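Nogueira Building, 2nd floor -- monthly walk-through
Wednesday, November 16, 2022. Walked by Tainá Rezende, copy to Yevhen Zakharchenko 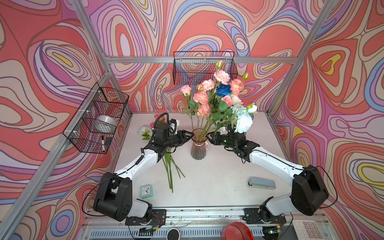 Started at the east stairs, worked back to the loading door.

Exit signs lit -- OK
Stair doors close and latch -- NO. East one sticks, needs a shove. Same comment as last time.
Emergency lights, test button -- OK except by the restrooms, went dim after a few seconds. Battery probaly.
Extinguishers, tag and gauge -- OK, 3 checked. The one by the kitchen is behind the coat rack again. Move the rack pls.
Sprinkler clearance -- NO in storage. Boxes of Plustano binders stacked almost to the ceiling. Take top row down this week.
Electrical panel clear -- OK
Panel labels -- partly. 2 breakers still say "spare" and they are not spare.
Extension cords -- one under the rug in the Clurnum office. Asked them to pull it, they said Friday.
Space heaters -- none found. Ask again in February.
First aid kit -- short on gauze and large bandages, eye wash expired. Reorder.
Floors -- loose tile outside room 268, taped for now. Tape won't last.
Elevator phone -- OK, picked up second try
Roof hatch -- locked, didnt have the key. Not checked.
Loading door -- bottom seal torn, water getting in, floor slick there. Mat put down.

Work order 863 (stair door) still open with Flustska. Yevhen to call them. Recheck door and storage before the next walk, rest can wait.

T.R.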